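Rurkel (planner)

Rurkel is a motion planning library for two-armed robots, maintained by the software firm Wesano. It decides how an arm should get from one place to another without hitting anything, including the other arm. Its name is not an acronym, although several expansions have been proposed on its mailing list, one of them printable.

History

Rurkel began as a set of scripts inside Mutiso, an older control package that treated each arm as if it were alone in the world. This worked well until a second arm was fitted. The scripts were split off into a separate project, which reached version 2 before it had a manual. The manual now runs to 294 pages, of which the chapter on installation is the longest.

Design

The planner takes a model of the room, the present joint angles and a goal for one or both grippers. It grows a tree of possible movements from each end and tries to join them in the middle. A second stage then smooths the path, removing the detours for which tree-based planners are well known. If no path is found within 20 seconds, Rurkel returns the message "no plan", a phrase users have been known to apply more widely.

Held objects are treated as part of the arm until they are released. Early versions forgot this on the way down.

Testing

Satovus is the simulator normally used with Rurkel. Its test suite contains 678 rooms, most of them furnished by a script with firm views on clutter. 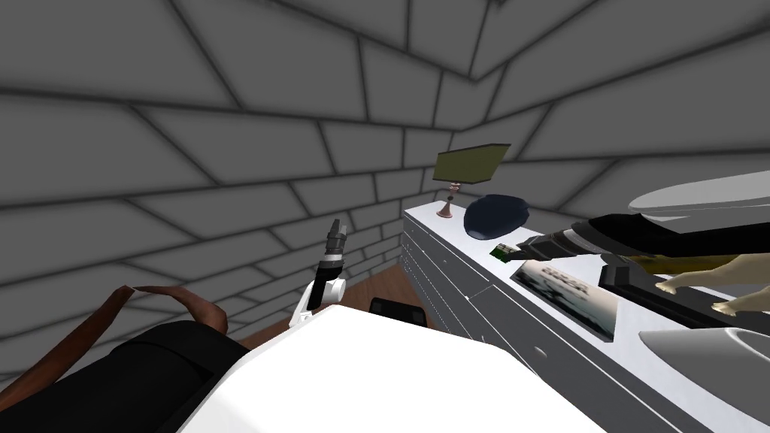
Clutter tests check whether the planner can move a held item over a crowded surface and put it down without disturbing its neighbours. The room model lists each object as a simple solid, with a safety margin added on all sides. In a dresser room, the right arm may have a small green rectangular object in its gripper while a navy cap and a lamp stand close by, and the margins around these can leave very little air to plan through. Soft items such as the cap are given the same margin as hard ones, a policy users have called cautious and the maintainers call finished.

Reception

Users generally praise the speed of the planner and the frankness of its error messages. The most common complaint concerns the idle arm, which Rurkel will sometimes move out of the way of an arm that was not coming. A fix has been listed for the next release since October.

See also

Mutiso
Satovus
Collision checking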